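Notes for week 7: collecting cloth demonstrations by hand

OK, so last week we drove the arm with the leader handles, and I think most of you came away with sore thumbs and a healthy respect for anyone who can fold a sleeve that way. This week we drop the arm completely and just hold the grippers ourselves. Same fingers, same opening width, a camera riding on each one, and your own two arms doing the moving.

Why bother with both? Teleoperation gives you the robot's own joint angles for free, and you can never demonstrate something the arm can't reach. The handheld way gives you speed. My Gullbridge group got 81 usable cloth episodes out of one long morning, and that would have been three days on the leader handles (I've done those three days, I don't recommend them). What you pay for it is pose tracking, plus the very real chance that you swing your elbow in a way no arm on earth could copy.

Cloth is where I like to start people off, even though it's hard. A rigid block forgives you! You grab it a bit off center and it comes along anyway. With a garment, the approach matters much more: where the two pads sit relative to the edge, how much fabric ends up between them, and what your other hand is up to in the meantime.
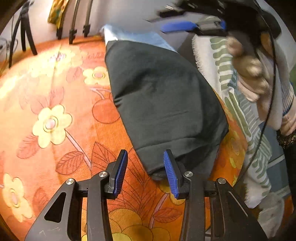 Štefánia Lukáč wrote in after reading the draft of these notes that I'm underselling the second hand. Her point is that beginners watch the gripper they're about to close and let the other one wander, and then the policy learns the wandering too. She threw out 106 of her first 397 episodes for exactly that. Fair enough, and I've added it to the checklist.

So, before you press record:

Open both grippers all the way and close them once, so we get the calibration sweep.
Look around the table slowly for a couple of seconds. The tracker needs something to hold on to, and a patterned tablecloth beats plain white by a mile.
Pick your grasp point before you move. If you hover and change your mind, start over.
Keep the idle hand parked or keep it useful.
Watch your cables on the crossovers.

Speed: slower than folding laundry at home, faster than you think. Fast hands blur, and blurry fingertips are a pain to label later.

For next time, read the Lenari chapter on retargeting and bring one episode you'd throw out, with a sentence on why. Poul Ladefoged has the sign-up sheet for the grippers, and the early slots go first.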